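Cullach canteen reopens with lower prices and longer hours

The canteen in the old market building in Cullach opened its doors again in June, after being closed for most of the spring. It now serves hot lunch from half past eleven until three in the afternoon, and on market mornings there is also a breakfast of porridge, eggs and bread. The price of a full lunch went down and the number of seats went up to 120.

For many people in the lower part of the town this was the news they waited for. The canteen was opened long ago for the workers of the market, but over the years it became a place where pensioners, drivers and students from the Grivton road also came to eat. When it closed in March, the nearest place with a cheap hot meal was on the other side of the river, twenty-five minutes by foot.

"My mother does not cook at midday any more, she came here every day for eleven years," said Socorro Montoya, who lives in the street behind the market. "In the spring I was bringing her soup in a jar before work. She ate it cold, I am sure of it, even if she told me the opposite."

The closing was caused by the old drains under the kitchen floor. The town inspectors found that water from the sinks was going into the ground under the storeroom, and they gave the canteen thirty days to repair it. The floor had to be opened in full, and then it was clear that the gas pipes should also be changed. The works were planned for five weeks and took almost twice as long.

The canteen is run by a cooperative with 107 members. Each member pays a small sum once a year and has one vote at the yearly meeting. The members agreed in April to use the savings of the cooperative for the drains, and the town gave a loan for the pipes and the new ventilation. The loan must be paid back in six years.

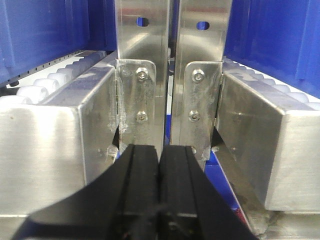
Ivan Nechyporuk, who is the manager of the canteen since two winters, said that the most difficult part was to keep the staff together. Nine people work in the kitchen and the hall. During the works four of them found temporary jobs in Haltodik, and he was afraid that they would stay there, where the wages are a bit higher. All four came back.

"I called them every week, maybe too often," he said. "I told them the new date, then another new date, and then I stopped to tell dates. But they came. Without the cooks we would have a very nice floor and nothing to eat."

The menu is shorter than before. There are now two soups, three main dishes and one dessert each day, and one of the main dishes is always without meat. Before the closing there were seven main dishes, but according to the manager two or three of them were thrown away almost every evening. The lentil soup with lemon, the stuffed cabbage and the baked fish stay on the menu. The liver was removed, and several of the older guests have already complained about this in the guest book.

The potatoes, carrots, onions and beetroot come from growers who sell in the same building. Consuelo Castaño has had a vegetable stall near the east door for many years and she brings two sacks of potatoes to the kitchen each morning before she opens. She said the spring was weak for her also, not only because of the kitchen. "People came to eat and on the way out they bought something from me, an onion, some parsley. When there was no lunch, they did not pass by my stall."

Other stall holders say the same. In the first week after the reopening the canteen sold 1000 lunches, which is more than in any week of last year. The manager warned that this number will probably go down when people are used to the place again and when the school holidays begin.

Not everybody is happy with the changes. The new opening time was moved by half an hour, so the bakers and the cleaners who finish at eleven must wait or go home. Ulises Huaranga works in the bakery on Naqvi Street and he collected signatures from his colleagues for an earlier opening. He gave the letter to the manager on the second morning. "We are up from two o'clock in the night," he said. "For us eleven is already late for lunch – half past eleven is almost supper."

The cooperative promised to discuss the letter at its next meeting. One possible answer is to sell only soup and bread from eleven, while the main dishes are still in the oven.
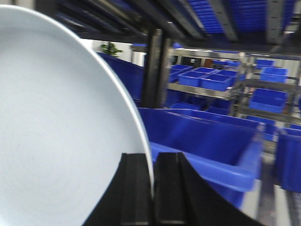
There is also a question about the evenings. The permit of the canteen allows it to stay open until eight, but at the moment the hall is locked at four, when the floor is washed. A group of parents asked if the hall could be used for homework after school, and the local chess club wants two evenings per month. Mr Nechyporuk said he has nothing against it, but somebody must pay for the light and for the heating from October.

Socorro Nina, who represents the lower town in the council, supports the idea of the homework hours. She said that the town could pay for the electricity from the money for youth activities, where there is still something left for this year. The council will speak about it before the summer break. She added that she would prefer a decision for the whole school year, so that the parents can make plans.

Until then the canteen works only for lunch, and for breakfast on market mornings. Pensioners and students pay a reduced price if they show their card at the till. Meals can also be taken home, but the guests are asked to bring their own container with a lid, or to leave a small deposit for one from the kitchen.

The entrance from the river side remains closed until the pavement is repaired. Guests should use the east door, next to the vegetable stalls. People who come with a wheelchair or a pram can use the ramp at the loading yard, which is open during the lunch hours.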